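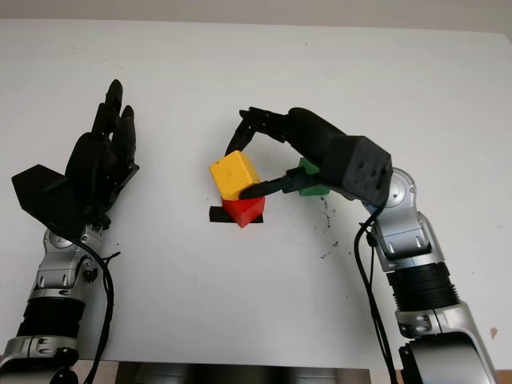 Home | Meetings | Minutes | Documents | Contact

Jirkport Robot Practice Group
Minutes, April 12, 2024

1. Last minutes approved with one spelling fix.

2. Draft handling rule (Pitura). The draft calls a hand "proven" after 400 picks. Several members doubted this. Picks of what, and who logs the drops? A toy block is an easy thing to hold. Pitura to say which objects were used. Clause 12 held over.

3. Cable checks. Pomen wants a signed sheet before each shift. The group asked whether anyone reads the sheets it has now. No answer given. Trial on one bench only, until the end of the month.

4. Pakzad's grip test report, 143 pages. Few had finished it. Page 31 claims the test carries over to any two-arm setup; no data is shown for that. Sent back.

5. Stop button wording. Not reached.

Contact the secretary | Back to top

Recent items
Minutes, previous meeting
Draft handling rule, comments so far
Cable check sheet (blank)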